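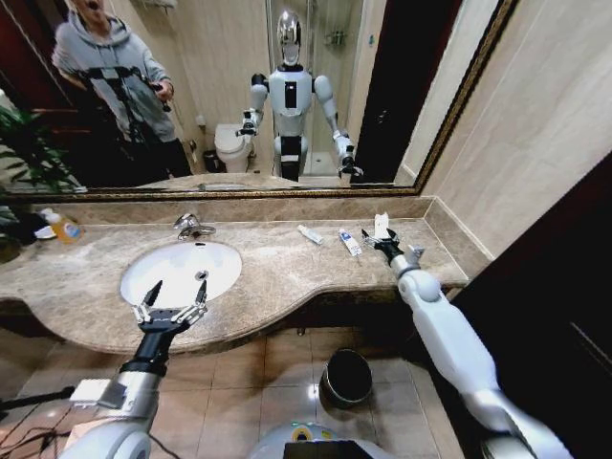 The long mirror above the marble counter.

The Last Ferry to Flundport
A short story, May 2023

My mother always said that a person who misses the last ferry has only himself to blame. I was thinking of her when I stood on the pier at Dodton with my suitcase and watched the lights of the boat become small. The man in the ticket window had already pulled down his curtain. On the curtain it was written that the next departure was at six in the morning.

I had traveled 11 hours to be late by four minutes.

There was one hotel in Dodton, the Thammasiri, and it was much too fine for me. The woman at the desk looked at my shoes and then, kindly, at my face. She said the night would cost 126. I asked if there was something smaller. She thought about it and said there was a room under the roof where the heating made a noise, and for this room she could take 76. I paid with the money I had put away for flowers.

I should explain about the flowers. My father was to be buried in Flundport at nine the next day. I had not spoken to him for six years, and the reason was a boat. It was not even a good boat. He had promised it to me when I was a boy, and he sold it to a stranger from Naltau the same week I told him I was leaving the island. I said some things to him then, and he said nothing, because that was his way. After this we sent cards at New Year. His cards had only his name in them, written with a pencil, as if he might want it back.

The heating in the room did make a noise. It was like somebody knocking politely and then waiting for an answer. At two I gave up on sleeping and went down the stairs in my socks. On the ground floor there was a washroom for the guests, bigger than the kitchen I had at home, and I went in to put cold water on my face.

When I looked up into the glass, I saw him. I do not mean a ghost. I mean that I had his forehead, and the two lines beside the mouth, and his way of holding the head a little down, like a man who walks against the wind. I had not noticed when this happened. I stayed there with the water running over my hands, and I tried to make the face say something. "It was only a boat," I said. It came out in his voice, or near to it.

The woman from the desk was in the hall when I came out. She had a coat over her shoulders and was drinking tea from a glass. She did not ask what I was doing. She said that she could not sleep either when the wind was from the west, and she poured me tea from the same pot. We sat on the two chairs by the door. I told her where I was going, and then, because it was night and I would never see her again, I told her about the boat.

"What color was it?" she asked.

I had to think. "Green. With a white line, but he never painted the line straight."

"My brother bought a boat like that," she said. "From an old man over there. He said the old man cried so much that he wanted to give the money back. But the old man would not take it. He said the money was already sent."

I asked her where it was sent. She did not know. She only knew the sum, because her brother had complained of it for years – 262, for a boat that let in water.

I put my glass on the floor. In the September of that year, in my first week in the city, I had found 262 in my account. I was hungry and I thought it was the bank's mistake. I spent it quickly, before somebody could notice, on a bed and a winter coat. The coat was hanging upstairs on the door of the room under the roof.

At half past five she woke me. I had fallen asleep in the chair, and her coat was over my knees. She would not take anything for the tea. Outside it was still gray, and the ferry was standing at the pier with its engine going. Behind the hotel there was a wall with some yellow flowers growing over it, a common kind, and I asked her if I might have a few.

"Take many," she said, and went in to find me some string.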